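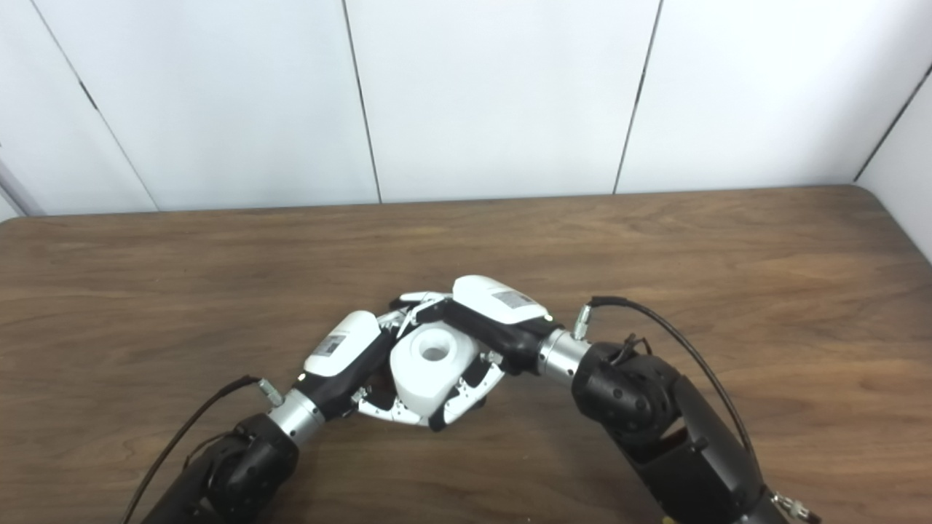

Two hands on a white cylinder, over a wood-grain tabletop.

Clustine - the small business account I'd have wanted in my first year

I'm Myfanwy Prothero and I look after business accounts at Zandano. I ran a bakery before I came into banking, so I've sat on your side of the desk, usually with flour on my sleeves and a carrier bag full of receipts!

Clustine is our everyday account for sole traders and small companies. You get 150 free payments in and out each month, a debit card, and a separate pot for your tax money (please use it, I never did). After that it's 70p a payment. There's no monthly fee in your first year, and no minimum balance either.

What people ring me up about most is the overdraft. You can ask for one once you've been with us three months, and I read every request myself. Seasonal trade is fine - if July is your quiet month, tell me and we'll plan for it.

We've got 569 businesses on Clustine now, from dog groomers to a chap who mends church organs, and quite a few came over from our old Bogdan account. If you're still on Bogdan you can switch and keep your account number.

To open one, bring photo ID and proof of your business address. Ask for me or Aurelia Onu at the front desk, and have a look at the full list of charges before you sign anything.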